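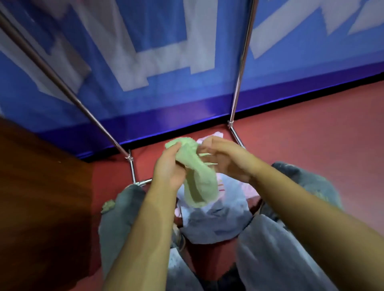

*Slide 1. Meia verde-clara, duas mãos, roupa no colo.*

**Notas da oradora: Nuria Abera, sessão das 14h30**

Abrir sem apresentação pessoal, o moderador já a fez. Deixar o slide no ecrã uns segundos.

- A mão esquerda segura a malha por baixo; a direita puxa o punho para o lado. São duas funções distintas: suporte e tração. Pedir à sala que repare na ponta da meia, que pende.
- Não há mesa plana debaixo da peça. O apoio é o colo, com mais tecido por cima. Quase todas as bancadas de ensaio publicadas pressupõem uma superfície rígida e horizontal.
- Pergunta da palestra: uma máquina faz isto hoje, em casa ou numa lavandaria, sem supervisão?

## Slide 2: estado atual

Resposta curta: em parte. Toalhas e peças retangulares dobram-se com fiabilidade aceitável quando chegam já esticadas. Meias, não.

Dados do ensaio na Alemneh (março):

| Tarefa | Tentativas | Concluídas |
|---|---|---|
| Meia isolada, sobre bancada | 500 | 158 |

Critério de conclusão: punho aberto, calcanhar orientado, peça pousada sem torção. Dizer isto em voz alta, porque no ano passado a primeira pergunta foi sobre o critério. Emparelhamento por cor fora do âmbito.

## Slide 3: onde falha

1. **Encontrar o punho.** Com a peça torcida, a abertura fica oculta. O sistema Bedance agarra a primeira orla que deteta, e muitas vezes é uma prega.
2. **Separar camadas.** Uma pinça de 2 dedos apanha as duas faces do tecido. Os dedos humanos deslizam uma sobre a outra e sentem a diferença. O sensor tátil da Kernum ajuda em malha grossa; em malha fina, o sinal confunde-se com o ruído.
3. **Reagarrar no ar.** Sem bancada, cada troca de pega altera a forma da peça. O planeador tem de estimar tudo de novo.

Mais de 70 por cento do tempo de ciclo foi gasto no ponto 1. Não acelerar aqui.

## Slide 4: chão de fábrica

Caso Prustden: alimentação de meias a uma máquina de fechar biqueiras. A orientação à entrada é conhecida e o modelo repete-se durante o turno inteiro. Funciona, com um operador a resolver encravamentos. O cesto de roupa doméstico não oferece nenhuma destas condições.

*(Se faltar tempo, saltar o vídeo e passar ao slide 5.)*

## Slide 5: o que medir

Proposta feita com Austra Jankauskaitė: registar intervenções humanas por cesto completo e abandonar a taxa de sucesso por peça. Voltar ao slide 1 durante as perguntas.

Pergunta provável: custo por peça. Não temos valores comparáveis; remeter para a Austra, que está na segunda fila.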